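The Case Against the Pillowcase

July 27, 2021
By Palesa Venter

I own 4 pillows and I have never once put a case on any of them with dignity. My method involves my chin. I clamp the pillow under it, hold the case open with both hands, and hop a little until gravity takes an interest. My mother does it the same way, and she has a degree.

So when my editor suggested a piece about bedding, I assumed she had seen me do laundry.

The pillowcase is a bag that is slightly too small for what goes in it. This is on purpose. A loose one bunches up under your ear at night, and a snug one fights you for five minutes every wash day. People have strong feelings about which is worse. I asked readers of this column last December and got 244 replies, a few of them angry. One man wrote two pages on zippers.

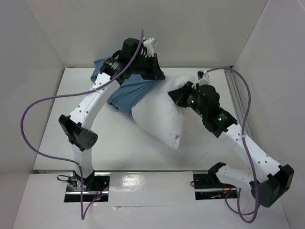 White pillow, blue cloth, and the old problem of getting the two together.

There are, as far as I can tell, two schools. The Stuffers hold the case open and push. They are optimists. The Inverters turn the case inside out, reach in up to the elbows, grab the pillow by its corners through the fabric, and flip the whole business right side out. Inverters learned this in a hotel job or from an aunt, and they will show you whether you asked or not.

I tried inverting for a week. It works very well on the standard bed pillow, which has corners to grab. Then I tried it on a bolster. 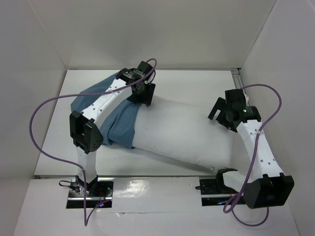 A bolster has no corners. It is a tube, and it has a tube's attitude. You get the cloth over one end, feel pleased, go around to the other side, and find that the first end has come back out to see how you are doing. The longer the bolster, the more walking there is. Mine is from a firm called Wanard and cost more than I told my husband. The cover it came with was sewn by someone who had plainly never met it.

The answer, according to most of my letter writers, is to bunch the cover up first like a pair of tights. Gather all of it in your hands until you have a thick ring of cloth, fit that over the end, then let it out a few inches at a time. Keep the seam straight as you go. If the seam starts to wander, go back. It won't fix itself farther down, and you will spend the evening looking at a sofa with a candy-cane stripe on it.

I did this on the living room floor and had it on in about 4 minutes, chin not involved. The seam wandered anyway. I have turned that side to the wall.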